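3. Data collection

3.1 Task family

The Enavden set covers tabletop sorting and transfer with thin metal objects. We chose this family because existing demonstration sets are heavy on blocks, cups and soft toys, which tolerate a grasp error of several millimeters. A scalpel handle or a closed pair of scissors does not. The object lies almost flush with the surface under it, it reflects the overhead lights, and when it is stored in a case it is held by elastic or film that resists the first part of the lift.

The main task is instrument transfer. The operator takes one named instrument from an open dissection kit and places it in a stainless steel tray on the far side of the kit. An instruction in plain English is attached to each episode, for example "move the scissors to the tray." Secondary tasks use the same table and the same starting arm positions but ask for a different object, such as a cup or a plush toy. Secondary episodes were recorded in the same sessions as instrument episodes, so that background and lighting cannot be used to predict which task is active.

3.2 Hardware and operators

All episodes were recorded on the Mimley bench, a two-arm station with a parallel gripper on each arm. The operator drives both arms through a pair of leader arms with matched joint layout. Leader joint angles are sent to the follower controller without smoothing. We tested a low-pass filter early in the project and dropped it, as operators compensated for the lag by overshooting near the straps.

Image streams come from a head camera, which sees the table and both arms, and from a camera at each wrist. Joint positions, commanded gripper width and motor current are logged with the images on a shared clock. Motor current turned out to be the most useful signal for finding the moment of contact, because the wrist view alone is often ambiguous when a finger touches fabric and metal at the same time.

Operators completed a practice block of 5 episodes per task before any of their data was kept. They were told to work at a steady pace and to avoid regrasping in midair. They were not told to avoid mistakes. An episode in which the first grasp slips and the second succeeds is kept and marked as a recovery.

3.3 Scene layout

Each layout is specified by a card that lists the objects on the table and gives a coarse position for each. The card fixes which region an object belongs to, and the person setting up the table chooses the exact pose within that region. The kit and the tray stay near the middle of the workspace, within reach of both arms. Other objects go along the far edge, where they act as distractors during instrument episodes. We drew up 76 cards in total. A card is retired once its quota of episodes has been met, and the objects are then moved to match the next card.

Figure 2 shows one layout from the head camera and from a wrist camera. The wrist view resolves detail that the head view does not, including the texture of the handles and the straps over the instruments, but it loses most of the tray. Neither view is sufficient for the full transfer, and the policy described in Section 4 receives both.

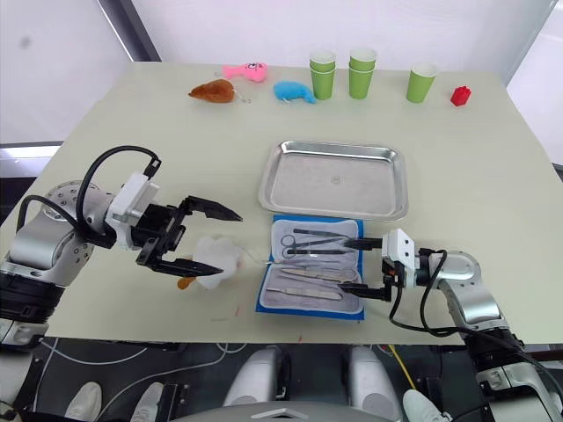
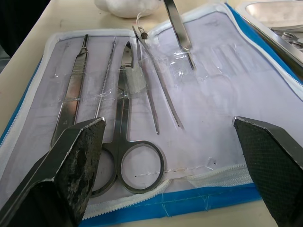
Figure 2. Instrument transfer on the Mimley bench, head view and wrist view. The open kit and the gripper fingers are visible in both.

3.4 Episode format

An episode starts when the operator presses a foot pedal and ends with a second press. Frames before the first commanded motion are trimmed to a fixed lead of half a second. The trailing frames are left alone, as we found that a policy trained on tightly cut endings tended to drift after release.

Each episode is stored with its instruction, its layout card, an outcome label and a list of contact events. Outcome is one of success, recovery, partial or failure. Partial covers cases where the instrument leaves the kit but comes to rest on the rim of the tray or on the table. The labels were assigned by a reviewer who had not operated the arms in that session. Disagreements between the reviewer and the operator's own note were settled by a second reviewer working from the head view at full frame rate.

The retained set contains 700 instrument episodes and 300 secondary episodes. Failures are included in the release but were not used for training in any experiment reported here.

3.5 Contact annotation

Contact events were first proposed automatically from the motor current and then corrected by hand. The proposal step uses the detector from the Guler toolkit with its threshold lowered, which gives more false events but misses fewer light touches. Annotators removed the false events and added a type to the remaining ones: finger to metal, finger to lining, finger to strap, or finger to table.

The strap category was added after the first sessions. When a finger catches a strap, the current rises slowly in the same way as during a normal grasp on a thick object, and our early models treated the two as equivalent. The resulting policy closed on the strap and pulled the whole case toward the tray. Separating the two labels made it possible to weight strap contacts as negative examples for grasp closure while keeping the approach motion that preceded them.

3.6 Known limits

Kit contents were not held constant. Instruments were put back by hand after each episode, and their order and angle under the straps vary more in the later sessions than in the early ones. We regard this variation as useful, but it was not planned, and the layout cards do not record it. Users who need the exact starting arrangement should take it from the first wrist frame.

The set also contains only one model of tray and one tabletop color. Results on darker surfaces are given in Section 5, where we use the Hrytsenko split to test transfer to a second bench.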